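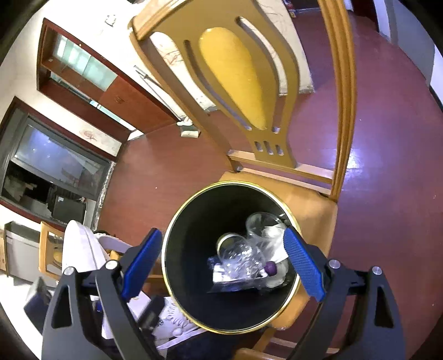 **Kereama Kitchen Supply · Frozen Treats Department**

# Birnora Hand-Crank Ice Shaver

I grew up on shaved ice, the kind you got in a paper cone from a window in the side of somebody's garage, and I've been trying to make it at home for most of my adult life. I've used blenders (gravel), a food processor (gravel, but louder) and one electric gadget that filled up a cereal bowl and then refused to do anything else for the rest of the summer. So when we started carrying the Birnora I took one home before I'd even put the price sticker on the others.

It's a hand-crank shaver. You put a block of ice in the top, press the spiked plate down on it, and turn the handle. The ice spins against a blade underneath and the snow falls out the bottom into your cup. There's no motor and no cord, and it'll work on a picnic table as long as the table doesn't wobble!

## What the ice is like

Soft. Really soft, if you set the blade right. There's a little knob under the body that moves the blade up and down. All the way in gives you fine, fluffy stuff that soaks up syrup instead of letting it run to the bottom of the cup, and a few turns out gives you something crunchier that I like better for lime. My kids want the crunchy kind for everything, so I mostly leave it there and fix it after they've gone to bed.

Let the block sit on the counter for five minutes before you start. Straight out of a cold freezer it tends to crack and come off in chips, and you'll think the blade is dull when it's fine.

## What's in the box

- Shaver body with the blade already fitted
- Crank handle and spiked pressure plate
- Two round ice molds with lids
- Drip tray
- Spare blade (wrapped in card, so check the packing before you toss it)
- Small wrench for the blade screws

## The numbers

| | |
|---|---|
| Ice block size | 88 mm across |
| Mold capacity | 300 ml each |
| Height | 31 cm |
| Body | Cast aluminum, enamel finish |
| Colors | Cherry red, cream |
| Power | Your arm |

One full mold makes two decent cups or one very greedy one. The molds take overnight to freeze properly. I tried hurrying them once for a birthday and ended up with a shell of ice around a middle full of water, which went all over the counter when the spikes hit it.

If you're doing a party, order extra molds. They come in packs of four and stack nicely once the lids are on. The two in the box are plenty for a family of four on a regular evening, but you'll run out fast with neighbors over.

## Syrups

You can put anything on it, of course, but we stock the Gakus syrups and I'd start there. The tamarind is my favorite, sour and a bit salty, and I could drink it out of the bottle. The rose is good if you go easy. The orange is very sweet to my taste, so I squeeze half a lemon over the top. They pour thin, and thin is what you want here, because a thick dessert syrup just sits on the snow and flattens it.

Condensed milk over the fine setting with a spoonful of mango is also excellent and I won't hear otherwise.

## Cleaning and looking after it

Rinse the plate and tray in warm water and dry them right away. Please don't put the body in the dishwasher. The enamel can take it for a while but the gear grease can't. Wipe the blade with a dry cloth, moving away from the edge, and put a drop of food-safe oil on it before you store it for the winter.

Mine squeaked a little when it was new. A dab of food-grade grease on the crank shaft took care of that.

## Things I'd change

The suction feet hold on stone and glass but not so well on my old wood table, so I put a damp dish towel underneath. The handle is also a touch short if you have big hands. And the cream one shows every drip of cherry syrup, so get the red if you're messy like us.

## Birnora or Nernument?

We get asked this a lot. The Nernument is the electric one on the next shelf. It's faster, it takes regular ice cubes, and if you're running a school fair or a weekend stand you should buy that and save your shoulder. The snow is coarser though, and it's loud enough that my dog leaves the room. For home I'd take the Birnora every time.

## Ordering

In stock in both colors. Spare blades and mold packs are sold separately, and we keep them all year, even in January when I'm the only person in the building eating shaved ice. If you want to try the crank before you buy, ask at the counter and we'll set up the demo one for you.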